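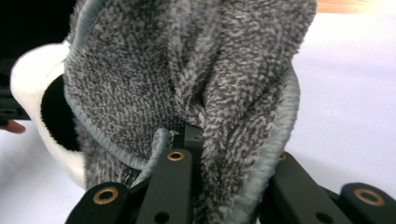

그림 5-1 손에 쥐는 그리퍼의 검은 두 손가락이 회색 극세사 천을 집은 모습. 천 가장자리의 매끈한 테두리에 주목하자.

제5장 부드러운 것을 집는다는 것

공유 26 댓글 100

제가 프룬드베리(Prundberg)에 간 건 4월이었어요. 스칼라(Skala)라는 작은 연구소가 일 년에 한 번 문을 여는 날이었는데, 솔직한 기대는 커다란 팔이 휙휙 돌아가면서 상자를 쌓는 쪽이었거든요. 그런데 안내를 맡은 이슬라 모팻 씨가 맨 먼저 데려간 곳은 걸레 앞이었습니다. 네, 걸레요! 루프가 촘촘하게 선 그 복슬복슬한 극세사 천 말이에요.

"일단 한번 집어 보세요." 모팻 씨가 그리퍼를 건네주더라고요. 사람이 손에 들고 쓰는 물건이라 모터 걱정도, 좌표 걱정도 할 필요가 없었어요. 저는 이 책을 쓰는 사람이니까(속으로는 꽤 자신만만했습니다) 천 한가운데를 덥석 물었죠. 천은 올라왔는데 한쪽으로 축 늘어지면서 반대쪽 귀퉁이가 어디 갔는지 보이질 않았어요. 두 번째는 가장자리를 노렸다가 테두리만 스치고 놓쳤고요. 옆에서 구경하던 중학생이 저보다 먼저 성공했다는 이야기는 여기까지만 하겠습니다.

앞 장까지 우리가 다룬 물체는 전부 단단했어요. 상자든 볼트든 위치 세 개와 회전 세 개, 그러니까 숫자 여섯 개만 알면 어디에 어떻게 놓였는지 말할 수 있었죠. 천은 그게 안 됩니다. 그림 5-1을 다시 봐 주세요. 가운데 주름은 그리퍼 쪽으로 서 있고, 양옆은 제각기 휘어 내려가잖아요. 이 모양을 숫자로 적으려면 몇 개가 필요할까요? 천 위에 점을 촘촘히 찍고 점마다 위치를 적는다고 해 봅시다. 가로세로 열 개씩이면 점이 100개, 숫자는 300개예요. 그래도 점과 점 사이에서 접힌 잔주름은 놓칩니다.

게다가 접힌 천은 자기가 자기를 가려요. 오른쪽 테두리를 눈으로 따라가 보면 어느 순간 그리퍼 뒤로 사라지죠. 그 뒤가 어떻게 생겼는지는 사진만 봐서는 모릅니다. 이렇게 보이지 않는 부분까지 포함해서 물체의 모양을 짐작하는 일을 이 장에서는 '상태 추정'이라고 부를게요.

점심 먹고 2시에는 시바프라사드 나이르 씨의 짧은 강연이 있었어요. 나이르 씨는 쿠토(Kuto)라는 학습용 프로그램을 만드는 분인데, 화면에 천을 집은 기록 730건을 쭉 띄워 놓고 이렇게 물었습니다. "이 천에서 여러분이라면 어디를 먼저 보시겠어요?" 저는 또 한가운데라고 할 뻔했어요. 그분이 가리킨 건 테두리였습니다. 털이 복슬복슬한 면은 어디를 봐도 비슷비슷한데, 밝은 청회색 테두리는 매끈해서 확 구별되거든요. 테두리를 따라가면 천의 바깥 경계를 알 수 있고, 경계를 알면 귀퉁이를 찾을 수 있고, 귀퉁이를 찾으면 드디어 펼치거나 갤 수 있어요. 그 자리에서 공책에 '테두리!!' 하고 크게 적었는데 지금도 그 쪽을 펴면 웃음이 납니다.

질문 시간에는 데틀레프 분더리히 씨가 손을 들었어요. 1983년부터 공장에서 집게를 설계해 왔다는 분인데, 세게 물면 되지 왜 고민하느냐고 하시더군요. 나이르 씨 대답이 재미있었습니다. 천은 세게 물어도 잘 안 망가지지만, 문 자리의 주름이 눌려 뭉치면 몇 겹을 잡았는지 알기가 더 어려워진다는 거예요. 한 겹만 집고 싶은데 세 겹이 따라 올라오면 개기는 글렀으니까요. 두 분은 그 뒤로도 커피 탁자 앞에서 한참을 더 이야기하셨어요.

이 장은 그날 들은 순서를 거의 그대로 따라갑니다. 5.1절에서는 천의 모양을 점과 선으로 나타내는 법을, 5.2절에서는 사진에서 테두리를 찾는 법을 배워요. 5.3절은 집는 힘과 겹의 수 이야기이고, 수식이 조금 나옵니다(겁먹지 마세요, 미분은 한 번뿐이에요). 5.4절에서는 쿠토로 직접 실습을 합니다.

읽기 전에 해 보기
집에 있는 수건을 아무렇게나 뭉쳐서 책상에 놓고, 엄지와 검지만 써서 귀퉁이 하나를 찾아 들어 올려 보세요. 다음에는 눈을 감고 해 보세요. 두 번의 순서가 어떻게 달랐는지 두세 줄로 적어 두면 5.2절에서 다시 꺼내 쓰겠습니다.

검색어를 입력하세요 검색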